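Home | Notebook | Parts shelf | Bookings | Links

Pevosbridge Shared Workshop - bench notebook
Two-arm build, 7 February 2025

Long one today, so I'm writing it up while I can still read my own pencil marks.

First the good news, and it is very good: the stutter in the left elbow has gone! We'd been blaming the gearbox for weeks and I had a replacement half ordered. The real culprit was the crimp on the second power lead, which looked perfect from outside and came away in my fingers when I peeled the sleeve back. Re-crimped it, pulled hard on it, pulled on it again, put the cover on. I then ran the up-and-over move 400 times with the hand unloaded and listened to the whole lot with a cup of tea. Not one stutter. I know that sounds like a dull way to spend a morning but I was grinning through most of it.

Second job was the zero positions. The Pronmont joint boards forget their offsets if the supply dips while they're writing, so I've changed the start-up order: logic supply first, wait for every board to answer, then motor supply. Takes a bit longer to wake up. If you're in a hurry, please don't skip the wait. The start-up sheet taped inside the cupboard door is the old one from September and I've put a line through it. New one to follow when the printer has toner.

While I was in there I counted the encoder reading at the hard stop on the right shoulder and got 1,141 three times running. Last time it wandered all over the place. I think the new grub screw is doing its job, though I'd like to see the same number after a week of use before I get too excited. (I'm already too excited.)

Cables. I've moved to the thin white Hitura ones wherever there's a wrist to get past, with a generous loop so the joint can turn without dragging. They're lovely and floppy. They do catch on things lower down, so whoever runs the arms next, have a look at the slack hanging under both forearms before you press go. Some of it wants clipping back and I ran out of clips. I bought a bag of 1,000 of the small ties, which should see us into old age, but they're too narrow for the double runs.

Bench work this session was the balloon and scissors practice. I love this one. A balloon is a brilliant thing to learn on - very light, slippery, wants to roll off, and it lets you know straight away if you've been heavy-handed. The grey towel stays on the list of kit for it. On the bare black top the balloon skates about at the slightest touch, and I spent far too long chasing one before I thought of putting something under it.

Settings, for anyone repeating this: speed limit on the low profile for both arms, fingers on the soft grip curve, wrist rotation locked out until the arms are over the bench. Emergency stop within reach of whoever is driving, and nobody leaning over the top with a sleeve dangling. 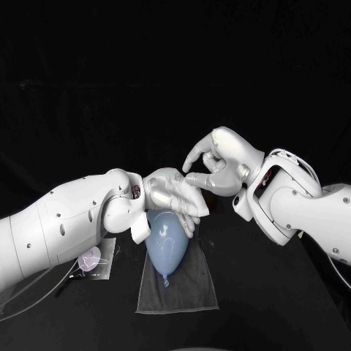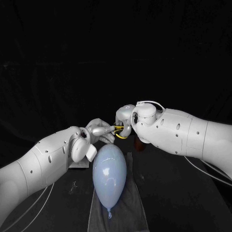
Yellow-handled scissors in this one and the next. 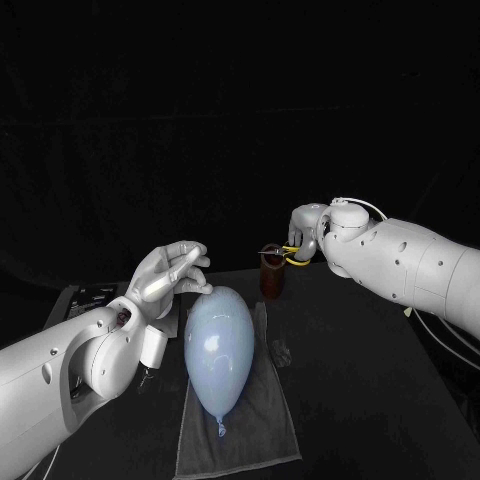

The bit I want to improve is how the two arms share the space over the middle of the bench. At the moment each has its own limits and neither knows much about the other, so it all comes down to the driver having good eyes. The MacAulay controller has a keep-apart setting that I've never switched on. From the manual it looks as if you give each arm a set of fat imaginary cylinders and it slows down as they get close. That would be ideal, except we do want the hands to be able to touch when we're passing things across, so I need to find out whether the hands can be left out of it. Going to try it with both arms parked well back first.

I also had a go at the finger curve. The old one was a straight line from open to closed, which made the last bit of the grip much too sudden. The new one has 8 points and flattens off towards the end. It's so much nicer to drive! You get a long gentle stretch where small movements do small things. I've saved it under a new name and left the old one alone, so if you hate mine you can go straight back.

Still to do:

- wider ties or proper clips for the double cable runs
- print the new start-up sheet and bin the crossed-out one
- read the right shoulder stop again next week and write the number here
- keep-apart setting, arms parked, low speed
- more balloons, the bag is nearly finished
- check the other crimps on the left arm, all of them, including the ones that look fine

Left the controller lid off to remind myself about the fan filter. Please don't tidy it away, the screws are in the jam jar lid next to it.

Last updated: 7 pm, same evening

Contact the workshop | © Pevosbridge Shared Workshop | Back to top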